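Kapitel 3: Hörbücher in Prina laden

1. Öffne die Prina-App und tippe auf »Regal«.
2. Such dir einen Thriller aus — Lemudau von Bláthnaid Madigan ist ein herrlicher Einstieg!
3. Tippe auf »Laden« und warte auf den grünen Haken.

Achtung: Ein ungekürzter Roman belegt bis zu 1.013 MB.
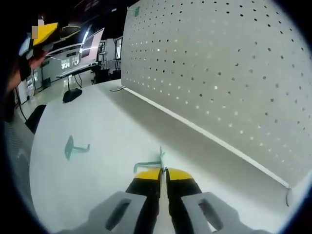

Wo finde ich meine Lesezeichen?
Im Menü »Kapitel«, ganz oben. Bis zu 32 Stück passen in jedes Buch.

Hinweis: Der Schlaftimer blendet den Ton sanft aus, auch mitten im spannendsten Verhör.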